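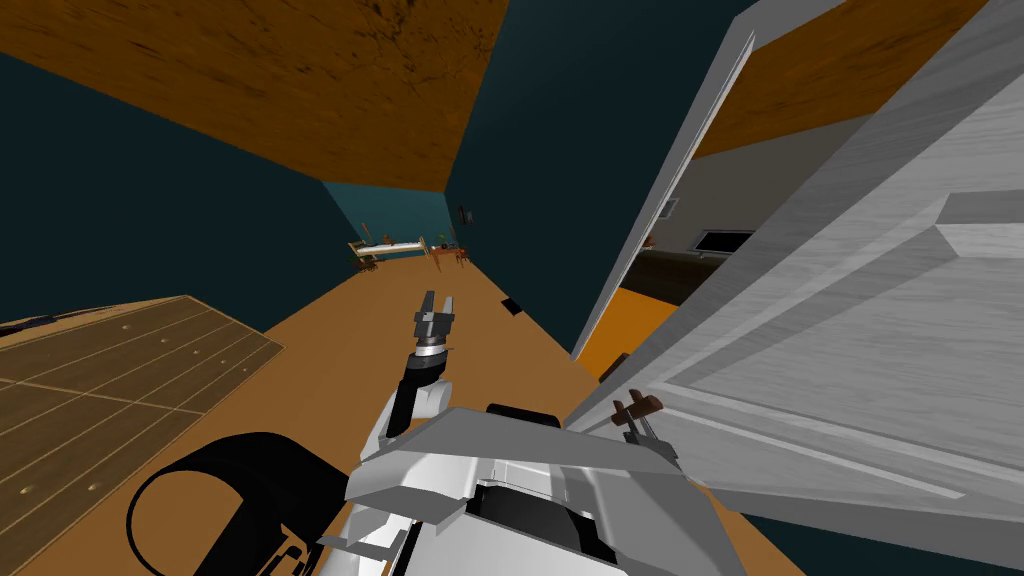
I had been meaning to get out to Zuvmont for ages, and when the robotics lab there announced an open day for February 2024 I signed up before I had even looked at the train times. It was a long ride and a cold walk up the hill from the station, but there was coffee waiting in the lobby and a very friendly crowd (teachers, a few retired engineers, a whole family in matching hats), so I forgave the weather pretty quickly.

Most of the morning was given over to a project called Stallgate, which I had read a little about and understood even less. The idea is to teach a two-armed robot to get through the doors of a house, and to do nearly all of the teaching in simulation. The team builds rooms on the computer, with walls and floors and furniture, puts a simulated robot in them, and lets it try its luck with the door over and over again. They had 282 room layouts on the day we came, and they were adding more.

What I liked best was the part about the wrist views. One of the students explained that the method leans on two kinds of picture, a wide one from the robot's head and a close one from down by the gripper, and that the close one can be terribly plain.

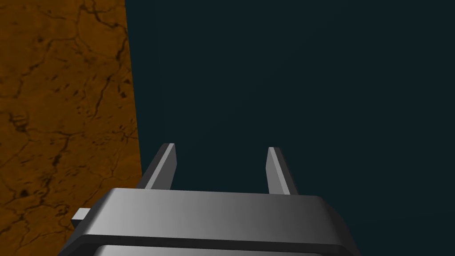
A person would glance at a view like that and shrug, but the program has to get what it can from an edge and a patch of color, and then put it together with the wide view. When they took the close view away in a test this January, success at the door dropped so badly that they ran the whole thing again to be sure. I asked far too many questions at this point, and the student was very patient with me!

After lunch (a good lentil soup, and I went back for more bread) we moved upstairs to the screens, where we could look over recorded attempts at our own speed. I could have stayed there all afternoon. You start rooting for the arms after a while, I promise you.

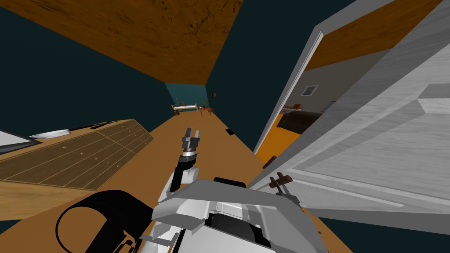
RESULTS AND TAKEAWAYS

The talk at the end of the day was short and full of numbers, and I scribbled down what I could. The final round covered 2,131 attempts, split between the full method and an older one called Karkik that works from the head view alone. The full method came out ahead in 6 of the 7 door types. The one it lost was a heavy door with a stiff closer, and the team was quite open about not knowing why. Their next step is to try the learned behavior on a real robot in the Hauser building across the courtyard, and I have already asked to be put on the list for that visit.

Someone near the front also wanted to know why the rooms need so much furniture if the job is just a door, and I thought the reply was worth passing along, so it's at the bottom of this page with the other thing people keep asking me.

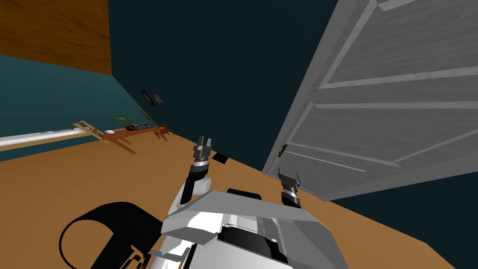

Why does the team put furniture in the rooms if the robot only has to deal with a door?

Because a robot that has practiced only in bare rooms can be thrown off by a chair or a table in its view. Changing the furniture from layout to layout teaches it which parts of the picture matter for the door and which parts it can let go by.

Can anyone visit?

Open days are free, but you do need to sign up ahead through the lab's page, and the places go fast. Wear warm shoes for the hill.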